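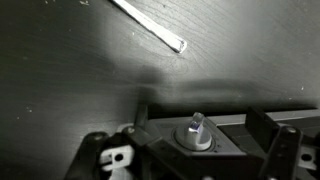

I have been putting off writing about the black table for ages, mostly because every time I sat down to do it I'd look across at the black table and feel a bit ashamed. Anyway, it's the 14th October, the weather's rubbish, I have a cup of tea, so off we go.

For those who are new around here, we bought it second-hand when we moved to Plodstead, from a bloke called Octavio Arancibia who was clearing out his late aunt's sewing room. He wanted 100 dollars and took 35 and a jar of my lemon butter, which I still think was a bargain for both of us. It's dark, it's heavy, and I loved the colour straight away. What I hadn't thought about is that I eat toast twice a day.

Dark tables and toast do not get along! My mum had a honey-coloured pine thing for my entire childhood and I swear you could have crumbled a whole loaf over it and been none the wiser. On black wood every last speck has its own spotlight. I wipe it down after brekkie, feel very pleased with myself, walk past an hour later when the light has moved and it's as if I never touched it.

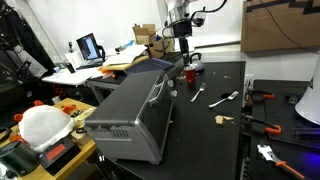

What I've tried so far

First up was a spray called Zudine, which my sister swears by. Lovely smell, terrible streaks. I used 2 bottles before admitting it was making things worse, and for a while there the whole kitchen corner looked like someone had iced a cake on it with their elbow. Then I went through a microfibre phase. The cloths do work, but only if you wash them properly, and I kept chucking them in with the towels and getting them back covered in fluff, so I was more or less rubbing lint into the grain.

What I've settled on is very dull. A dry brush first (mine's an old pastry brush, bristles a bit wonky), sweeping everything towards me and into my hand, then a barely damp cotton cloth going along the grain, then a dry one. Takes no time at all. I also shift things off before I start, instead of wiping around them like I did for years – the toaster oven is the worst for it, there is always a whole secret beach under there.
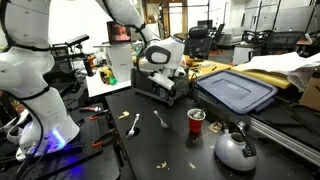 The other half of the problem is me and where I put things down. I'm a shocker for leaving cutlery wherever I happened to finish with it, and then I go and get a clean one for the next thing, and by mid-afternoon I've got a café's worth on the go. A spoon and a fork lying straight on the table with crumbs dotted about them, the red cup next along, the kettle parked down the far end as if it lives there. I keep saying I'll get a spoon rest. Jeria, the little homewares place near the station, had a nice speckled one in April and I dithered and of course it sold.

So the new rule is that cutlery goes on a saucer or it goes in the sink. I've stuck to it for 21 days, with a few lapses I'm not going to list. Lunch is my weak spot, because lunch is usually eaten standing up with a book propped open,

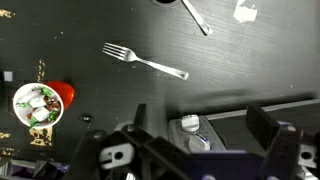 and I'm off to find out who the murderer was before I've thought about where the fork's gone. Dinner is much better, we sit down like civilised people and it all gets cleared in one go.

Next job is the finish. The top has had a hard life and I'd like to feed the wood a bit before summer. Agbenyega do a dark wax that a few of you have mentioned in the comments, so if you've used it on something that cops daily abuse, please tell me how it held up and whether it goes tacky in the heat. I'll do a test patch underneath first and report back.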